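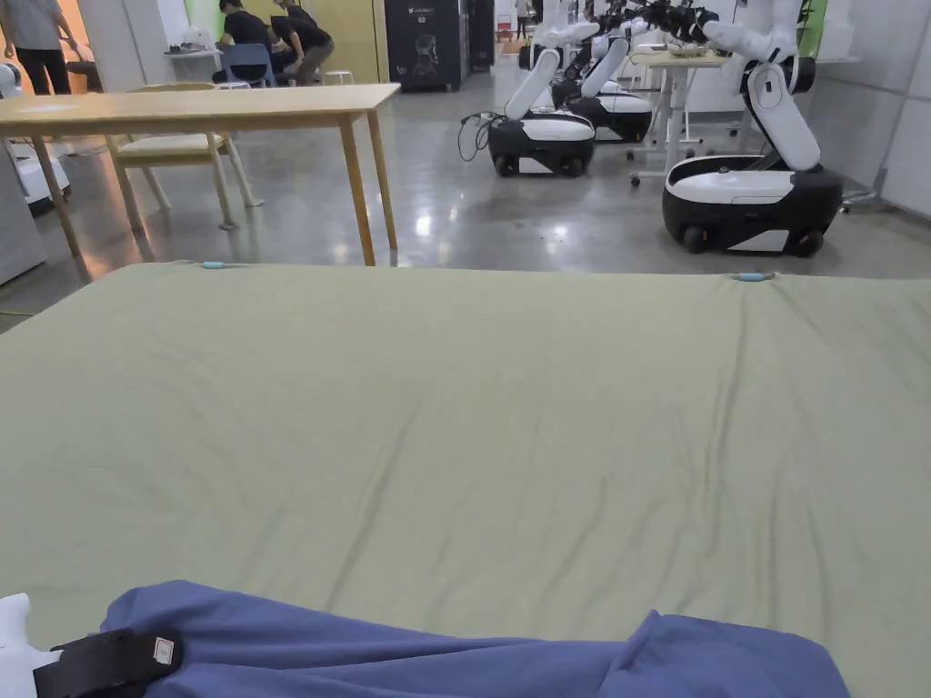 Mirell is a small collection about folding cloth, and this page is meant to be read before you open any of it, ideally with a cup of something nearby. It grew out of a long-running disagreement between Gøran Strand and me over whether a folding surface should be bare or covered. Covered won in the end, and the green sheet held along its far edge with two light-blue clips is the kind of surface we mean whenever the notes say "covered table." It has creases in it, and we left them alone – most people fold their washing on a bed or a blanket, and a bed is never flat either. The blue cloth lying crumpled on top is what we call an open start, meaning that no fold has been claimed yet and the person folding may pick any corner they like.

What is in the collection

There are 300 folding entries, split over 2 folders. The first folder, Vik, holds the plain pieces: hand towels, dish towels, napkins and simple squares of cloth. The second, Astholm, holds everything with a shape that argues back, such as pillowcases, aprons, T-shirts and one fitted sheet that Gøran insisted on and that I would happily have left in the closet.

Every entry has a short text note beside it. The note gives the kind of cloth, its color in everyday words, the starting state and the fold we were after. We kept the color names loose on purpose. One person's periwinkle is another person's plain blue, and after a very long lunch spent on this subject we agreed that "blue" would do.

Starting states

open start: the cloth is crumpled or loosely dropped, with no fold to keep
half start: one fold is already in place and should be kept
stack start: the cloth sits on top of other folded pieces

If a note has no starting state, please treat it as an open start. There are 20 of these, all in Vik, from before we settled on the wording.

Folds

We stuck to the folds our families use, so you will find halves, thirds, quarters and a roll. Thirds means lengthwise first and then across, which is how my mother did towels so that they would fit a narrow shelf. Gøran's family goes across first. His version is marked "thirds, other way," and I have been very fair about it in the notes, I think!

Things to watch for

Cover creases can look like cloth edges, especially when the cloth and the cover are close in color. Green napkins on a green cover are the worst of these, and you may want to set them aside on a first pass. A long tail of fabric trailing off to one side can be mistaken for a corner, too. Where we noticed this we wrote "tail" in the note, but we surely missed a few.

The clips belong to the cover and are never part of the fold. Please don't label them as laundry.

Changes

The June update, which we call Cerus, fixed a batch of pillowcases that had been filed as towels and tidied up the spelling of "lengthwise." Nothing was removed.

Corrections are very welcome, however small. Put the entry name first and then tell us what you think the cloth is or how it was folded. I read them all myself, usually in the evening.

Mohsin Sial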